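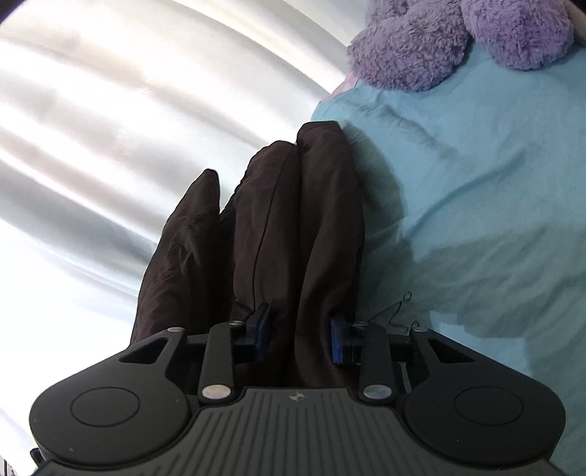 Thirty days with a sleep tracker

I bought the Luvus band in May, after Els Kuipers had talked about hers through the whole of a lunch. She knew her deep sleep to the minute. She knew what a glass of red did to it. I went home and ordered one, which tells you how firm my principles are.

It's a soft grey strap with a lump on it. You wear it to bed, and in the morning the app gives you a score out of a hundred. There is also a "readiness" figure, which I never got to the bottom of. Ready for what? I work at a desk.

The first week I was quite taken with it. I scored 81 on the first night and felt rather pleased with myself, as though I'd done something. Then I had a 58 after what I would have called a perfectly good night, and I spent the morning feeling tired. I had got up feeling fine. I'd had the curtains open and the kettle on before I looked at the phone, and it was only once I'd read the number that my eyes started to itch.

So I did a bit of testing, in my own unscientific way. I kept a notebook by the bed and wrote down how I'd slept before I opened the app. Good, middling or bad. At the end of the month I put the two side by side and they agreed about as often as my sister and I do. On one of my "bad" nights, when I was awake from three until the bin lorry, the band had me down for a solid seven hours. I was lying still, you see. I was lying still and thinking about the boiler.

I wrote to Luvus about that. The reply said the product was "not intended as a medical device" and that results would improve as the algorithm learned my patterns. How long would that take? They didn't say. I wrote again and got the same paragraph with a different first name at the bottom.

Then there's the money. The band itself was reasonable. What I had missed, and I'll admit it was there on the box in small grey letters, is that the free period runs out and after that most of the charts vanish unless you pay every month. You keep the score. You lose anything that might help you understand the score. Millari do the same with their ring, as far as I can make out, and Trundik with their mattress pad, so it's plainly how the business works now. You buy the object and then you rent what it knows about you.

I did read the privacy policy, or made a start on it. The first section alone came to 1,293 words by my computer's count, and it said my data might be shared with "selected partners to improve wellbeing outcomes". I asked who the partners were. That one they haven't answered at all.

Els thinks I'm being unfair. She says hers got her to go to bed earlier and she feels better for it, and I believe her. But going to bed earlier makes most people feel better, and my grandmother could have told her so for nothing. Els says she wouldn't have listened to my grandmother. Fair enough, very few of us did.

What I can say for the band is that the silent alarm is good. It buzzes on your wrist and doesn't wake anyone else, and I'd happily pay for a strap that did that and kept its opinions to itself. The battery lasted well too. The clasp is poor – it came undone 2 nights running and I found it down by my feet, and on the second of those it gave me a 74. I have no idea whose sleep that was.

I've taken it off for now. It's in the drawer with the step counter from Geerts, the one that gave me credit for 2,000 steps on the day I grated all those carrots. I still write in the notebook most mornings. Last night was middling.

If anybody has got a straight answer out of Luvus about the partners, I'd like to see it. Comments are open until the spam gets bad again.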